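Buying hair clippers online, and sending one pair back

My old clippers quit in April, halfway through the left side of my head. I finished the job with beard scissors and wore a cap to work. That evening I started looking for a new pair, and it took longer than I wanted, so I'm writing down how it went.

I cut my own hair every three weeks. It's a simple cut, a number two on the sides and a four on top. I don't need a vacuum attachment or a charging stand that lights up. I wanted a steel blade, guards that stay on, and a battery that lasts through one haircut.

The first pair I ordered was the Fovine, from Juditz. The list price was $54 and they had it at $40 with free shipping. There was a box for a promo code at checkout and I spent twenty minutes looking for one. The coupon sites all had codes and none of them worked. Two were expired, one was for new customers in Canada, and the last one took me to a page that wanted my phone number. I paid the $40.

It came in four days. The clippers were fine in the hand, a little heavy. The guards were the problem. The number two popped off twice on the first cut, and the second time it left a bare stripe behind my ear that took most of a month to grow in. I tried bending the clip a little with pliers. It held for one pass.

The listing had 714 reviews and an average of four and a half stars, which is why I picked it. After the stripe I went back and read only the two-star and three-star ones. Many of them mentioned the guards. I should have started there. The five-star reviews were mostly people saying it arrived on time, and a few had plainly been written before the box was opened.

Returning it was easier than I expected. Juditz gives you a printed label if the item is "not as described," and charges you for shipping if you "changed your mind." I picked the first one and wrote a sentence about the guards. They didn't argue. The refund showed up 17 days later. I had to email once to ask where it was, and got an answer the same afternoon.

For the second try I went to Kumarasinghe, a beauty supply store across town that also sells online. Their website is slow and the pictures are small, but the product pages tell you what the blade is made of and whether you can buy spare guards. I ended up with the Overo. It was $37 more than the Fovine, and there was no sale. They do take something off the first order if you sign up for the newsletter, but it doesn't apply to anything that plugs in. It says so in gray type at the bottom.

The Overo has a cord and a battery, and it'll run off the cord if the battery is dead. The guards have a metal clip on the back. I've done five haircuts with it now and none have come off. It's louder than the old pair and the dog leaves the room. It gets warm near the blade after roughly ten minutes, so I stop and do the neck last.

Things I'd check next time: if spare guards are sold separately and what they cost, who pays for the return label, and if oil comes in the box. Oil did not come with the Fovine. The Overo had a small bottle that will probably last a year. I put one drop on each end of the blade and one in the middle, run it for a few seconds, and wipe it off.

I still have the old ones in a drawer. I may try a new battery in them.
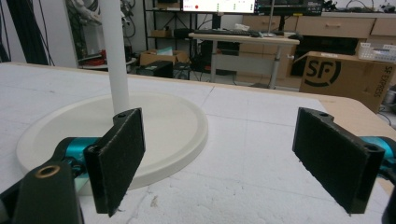 No. 37

Next post will be on beard trimmers, if I get around to buying one. Comments are open for two weeks.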